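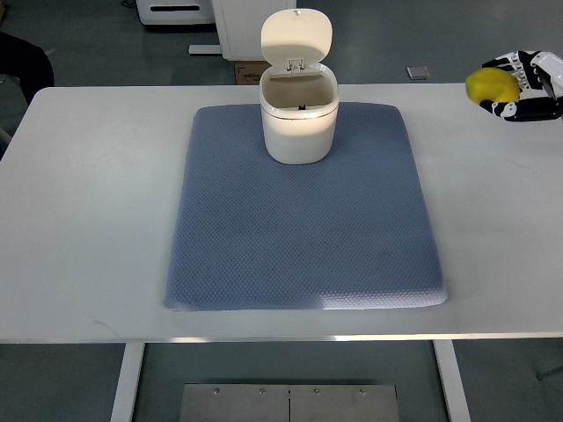

Darf ein selbst gebauter Roboterarm in einer Gemeinschaftswerkstatt unbeaufsichtigt laufen?

Unbeaufsichtigter Betrieb ist erst nach der Abnahme durch die Werkstattleitung gestattet. Bis dahin muss eine eingewiesene Person in Reichweite des Notausschalters bleiben.

So stand es in der Nutzungsordnung der Werkstatt Gimside, und so wurde es der Antragstellerin am 2. September 2023 schriftlich mitgeteilt. Sie hatte vorgetragen, der im Hause gebaute Arm, geführt unter der Bezeichnung Temba, sei ausreichend erprobt und könne über Nacht weiterarbeiten. Die Werkstattleitung nahm den Antrag zu den Akten und setzte eine Prüfung an. Als Prüfer wurde ein Mitglied bestimmt, das an dem Bau nicht beteiligt gewesen war und bis dahin ausschließlich Stühle repariert hatte.

Der Prüfauftrag umfasste eine Seite. Temba sollte eine Zitrone von der Matte aufnehmen und in einen kleinen Abfalleimer mit geöffnetem Deckel legen. Für die Abnahme waren 40 Wiederholungen vorgeschrieben. Die Frucht hatte die Antragstellerin vorgeschlagen; ein Tennisball war als zu gleichmäßig abgelehnt worden.

Der Prüfer erschien pünktlich, unterschrieb die Einweisung und nahm neben dem Notausschalter Platz. Er fragte, ob er den Arm berühren dürfe. Die Antragstellerin verneinte dies und verwies auf Abschnitt 4 der Ordnung. Danach wurde längere Zeit nicht gesprochen. 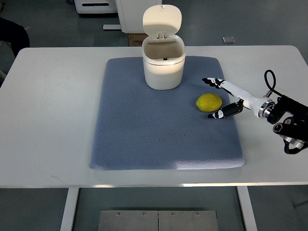

Prüfplatz Temba: die Zitrone zwischen den Fingerspitzen des Greifers.

Die Steuerung stammte von der Firma Trorkon und war gebraucht erworben worden. Im Inventar stand sie mit der Nummer 959 und dem Zusatz »ohne Gewähr«. Die Software hieß Vokent und war von der Antragstellerin über zwei Winter hinweg geschrieben worden, überwiegend in den Stunden nach Schließung der Holzwerkstatt. Für jeden Versuch legte Vokent eine Zeile im Protokoll an. Der Prüfer führte daneben eine eigene Liste mit Bleistift, obwohl dies nicht verlangt war.

In seiner Liste fanden sich bald Einträge, die der Vordruck nicht vorsah. Er vermerkte, der Arm zögere. Er vermerkte ferner, das Zögern trete stets an derselben Stelle auf, kurz bevor die Finger sich schlössen, und es erinnere ihn an jemanden, der eine fremde Tür öffnen müsse. Die Antragstellerin las den Satz und bat um Streichung. Eine Verzögerung von 200 Millisekunden sei in Vokent fest eingestellt. Sie diene der Beruhigung der Gelenke.

»Wessen Beruhigung?«, fragte der Prüfer.

»Der Gelenke«, wiederholte die Antragstellerin.

Der Satz wurde nicht gestrichen. Die Antragstellerin hätte hiergegen Einspruch einlegen können und sah davon ab. Stattdessen holte sie aus der Teeküche zwei Becher, stellte einen davon vor dem Prüfer auf die Werkbank und öffnete auf dem Rechner die Datei, in der die Verzögerung eingetragen war. Daneben stand ein Kommentar, den sie im ersten Winter verfasst und vergessen hatte: »Warten, bis er so weit ist.« Sie schloss die Datei wieder. Der Prüfer hatte mitgelesen und trank seinen Tee.

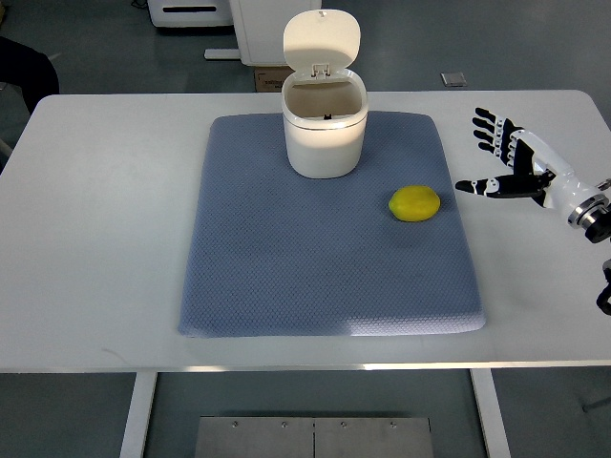
Temba mit geöffneter Hand, die Zitrone rechts auf der Matte.

Gegen Abend beantragte die Antragstellerin mündlich, die Verzögerung für die verbleibenden Versuche herauszunehmen. Der Prüfer wies darauf hin, dass Änderungen während der Abnahme unzulässig seien, und zwar nach demselben Abschnitt, den sie ihm am Morgen vorgehalten habe. Sie räumte dies ein. Die Prüfung wurde unverändert fortgeführt und ordnungsgemäß beendet.

Der Bericht ging im Oktober bei der Werkstattleitung ein. Er empfahl die Abnahme mit einer Auflage: Der Arm dürfe nachts laufen, sofern in der Halle eine Lampe eingeschaltet bleibe. Eine technische Begründung enthielt der Bericht nicht. Die Werkstattleitung fragte schriftlich nach, und der Prüfer antwortete, er halte die Auflage für angemessen und die Stromkosten für vertretbar.

Dem wurde entsprochen. Die Lampe, ein Gerät aus dem Bestand der Holzwerkstatt, wurde von der Antragstellerin angebracht und vom Prüfer abgenommen. Als beide die Halle verließen, drehte er sich an der Tür noch einmal um und wartete, bis sie so weit war.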